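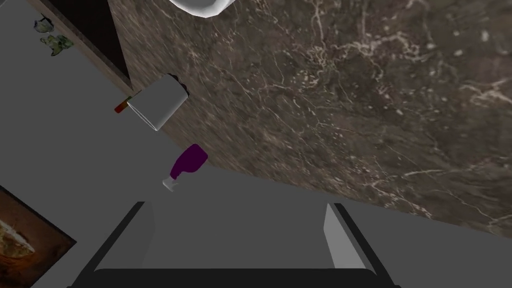 Silvia Bednárik says to raise the connection limit on the database and move on, and she may be right, but I'd like to understand the problem before I change anything on the server.

We have a small Java web app called Navine that does order tracking for a warehouse in Kurnerville. It talks to a PostgreSQL database on a separate machine. There are four copies of the app behind a load balancer, and each copy has its own connection pool (HikariCP). max_connections on the database is set to 80, which was chosen before I started here.

Most of the day everything is fine. Then in the late afternoon pages start to hang, and after a while the app log fills up with lines like this:

Connection is not available, request timed out after 30000ms.

If I restart the app copies one after the other, it clears up right away and stays fine until the next afternoon. The database server doesn't look busy when this happens. CPU is low, disk is low, memory is normal. I expected to find some huge slow query and there isn't one.

The last time it happened I ran this before restarting:

select state, count(*) from pg_stat_activity group by state;

It gave me 66 sessions that were "idle in transaction" and only a handful that were anything else. I don't really know what to do with that. If they're idle, why can't the app use them?

Things I already tried:

Made the pool smaller on each copy. The errors started sooner.
Made the pool bigger. The errors started later, and then we also got "sorry, too many clients already" from Postgres, and the reporting tool couldn't connect either.
Upgraded the JDBC driver. No change.

The afternoon is when the shipping people do their label runs. A label run goes through a list of orders, calls a carrier rate service (Clutar) over HTTP for each order, then writes the price and tracking number to the order row. I did not write this part and would prefer not to rewrite it.

Is there a setting for this, or do we have a leak somewhere?

Posted September 19, 2025 by tollbridge

pwm_hardcastle

Just up max_connections. The default is higher than what you have anyway. We run 360 on ours and never had an issue. You have to restart Postgres for it to take effect, reloading the config is not enough.

 tollbridge: Thanks. That's also what I was told at work. How much memory does yours have?

 pwm_hardcastle: No idea, it's a managed one.

 lena.orts: This will hide it for a while. The sessions will still pile up, there will just be more of them.

lena.orts

"Idle in transaction" is the important part of your post. It's a different state from plain "idle".

A session that is "idle" has finished its work. It's normally sitting in your pool and the app can have it any time. A session that is "idle in transaction" has run BEGIN and maybe a few statements, and now Postgres is waiting for the client to send something else. The transaction is still open. As far as the pool is concerned, some thread in your app has borrowed that connection and hasn't given it back. So the pool is correct to say nothing is available, and the database is correct to look bored.

There are two usual ways to get there. One is a real leak, where the code takes a connection and on some path never closes it. The other is code that opens a transaction, goes off to do something slow that has nothing to do with the database, and comes back later to commit. From your description of the label run I would bet on the second one, but check first.

When it happens again, before you restart, run:

select pid, application_name, client_addr,
 now() - xact_start as tx_age,
 now() - state_change as idle_for,
 query
from pg_stat_activity
where state = 'idle in transaction'
order by xact_start;

The query column shows the last statement that session ran. It is not running now. If most of the rows show the same select on your orders table, you've found the code to look at.

Then look at the two time columns. If idle_for keeps growing on the same pid every time you run it and never resets, that's a connection that got lost, or a thread that is stuck waiting on something with no timeout. If the pids stay the same but idle_for jumps back to a small number now and then, the transaction is being used, slowly, with long waits in between.

On the app side, set leakDetectionThreshold in Hikari. It's in milliseconds and it's off by default. Set it to a bit longer than your longest reasonable request. When a connection has been out of the pool longer than that, you get a warning in the log with a stack trace of where it was borrowed. It doesn't close anything or break anything, it only logs. The stack trace will save you a lot of reading.

If it's the label run, look for a @Transactional on the method that loops over the orders, or on the class. Many people put it on the class and forget about it. What you want is:

1. Read the order in a short transaction, or without one.
2. Call the carrier with no transaction open.
3. Write the price and tracking number in a second short transaction.

With Spring, remember that calling a @Transactional method from another method in the same class skips the proxy, so the annotation does nothing. Put the write step in its own bean or use TransactionTemplate. Also check spring.jpa.open-in-view. If it's on, which is the default in Spring Boot, the session can hold on to its connection for the rest of the web request even after your transaction is done, and you'll think your fix did nothing.

You will have to decide what happens when the carrier call works and the write fails. With one big transaction you already had that problem, since rolling back your database doesn't cancel a label at the carrier. But it will be easier to see now. We store a request id on the order before making the call, so a second attempt can look it up.

And put a timeout on the HTTP client, both connect and read. A lot of Java HTTP clients wait forever unless told otherwise.

 tollbridge: The annotation is on the class. I'm reading it now. There's one transaction for the whole list, and some lists are up to 360 orders.

 lena.orts: Then I wouldn't bother hunting for a leak yet. Fix that first.

 tollbridge: No read timeout on the HTTP client either.

Mofokeng

Agree with the answer above. A few things to add for the database side.

There is a setting like the one you asked for. It's called idle_in_transaction_session_timeout, and it makes Postgres end any session that sits idle inside a transaction longer than the value you give. You can set it for one user instead of the whole server:

alter role navine_app set idle_in_transaction_session_timeout = '5min';

(Use your own role name.) It applies to new sessions, so the pool has to reconnect before it counts. I would treat this as a safety net and turn it on after the code is fixed. If you turn it on today, label runs will start failing halfway with a broken connection, the work so far is rolled back, and the labels at the carrier still exist. The shipping people will not thank you.

Do the arithmetic on the pools too. Maximum pool size times the number of app copies has to stay under max_connections, with room left for the reporting tool, backups, and you with psql. Postgres keeps a few slots back for superusers, so not all 80 are usable by the app to begin with. If you do rolling deploys and the old and new copies overlap for a minute, count those as well.

Long open transactions also keep vacuum from cleaning up dead rows, in every table and not only the ones they touched. If the orders table gets a lot of updates it may have grown more than it should. Check n_dead_tup in pg_stat_user_tables after you've deployed the fix. Autovacuum will probably deal with it by itself, but the file on disk won't shrink much.

I would leave max_connections where it is until you see what normal use looks like.

 tollbridge: Split the method up the way lena.orts described and moved the write into its own bean. open-in-view was on, so I turned that off, and two pages broke with LazyInitializationException - those are fixed now. First afternoon with the new version had no pool errors, and the same count query showed nothing idle in transaction when I looked. I'll add the role timeout next week if it stays that way.

 Mofokeng: Good. Leave the leak warning on.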